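The Standing Meeting Will Not Save You

By Zyanya Medrano

My office got rid of its conference room chairs in September. The idea came from a consultant at a firm called Gremow, who told our managers that people who stand up talk less. The chairs went into storage, a taller table came in, and we were promised our mornings back.

I have now stood through 60 of these meetings, and I would like to know where my mornings went.

The theory sounds fine. Standing is a little uncomfortable, so people will hurry. But I've watched my coworkers, and what they do is lean. They lean on the table, then on the wall, then on the windowsill, and once they've found a good spot they settle in for the duration. The man who used to ramble from a chair now rambles from the radiator. He has better projection up there, too.

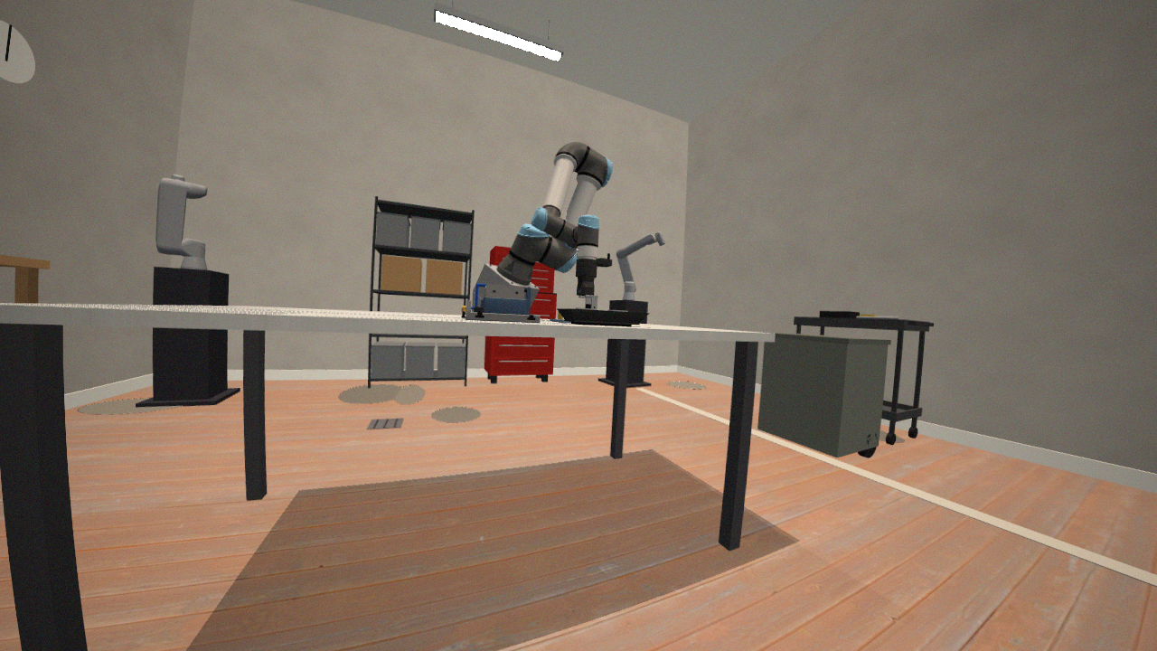
A long table, no chairs required.

Gremow's handout claimed the change would save a company our size 300 hours a year. I asked how they got that number and was sent a second handout with the same number on it in a larger font. There was no mention of who did the timing, or whether anybody timed the old meetings before the chairs left. If you don't know how long a thing took in the first place, I don't see how you can tell me you've made it shorter.

So I kept my own notes for 4 weeks. Our daily check-in is supposed to run 15 minutes. It ran to roughly half an hour most days, same as it did when we were sitting. The two short ones happened when our department head was out sick.

That ought to tell somebody something. Meetings run long when the person in charge likes having them. They run long when there's no agenda, or when eleven people are invited to hear news that matters to 3 of them. Furniture doesn't enter into it. A friend at Kokeo says her team still sits down, in very nice chairs, and gets out on time — her boss mails the questions the night before and ends the thing when they're answered.

I'm also bothered by who pays for the experiment. We have a colleague with a bad hip. She was told she could ask for a stool, and she did, and now she sits by herself at elbow height while the rest of us talk over her head. She has stopped speaking up. I suppose that does save time.

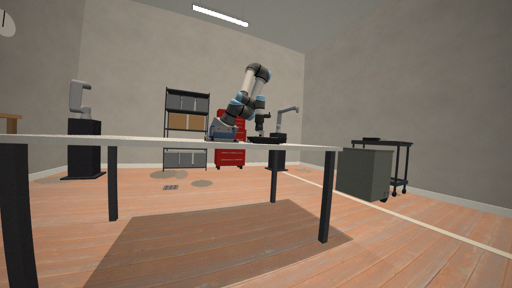

What I'd try first

Cancel one meeting a week and see who complains. If it's only the person who called it, cancel it for good. Write the decision you need at the top of the invitation, and if you can't write one, send a note to the group. Let people leave once their part is over.

None of that requires a consultant, and I suspect that's the trouble with it. You can't put it on an invoice. A tall table you can walk visitors past, and ours has been walked past plenty.

I'd like my chair back, please. It was the gray one with the squeaky arm, and I believe it's behind the copier paper.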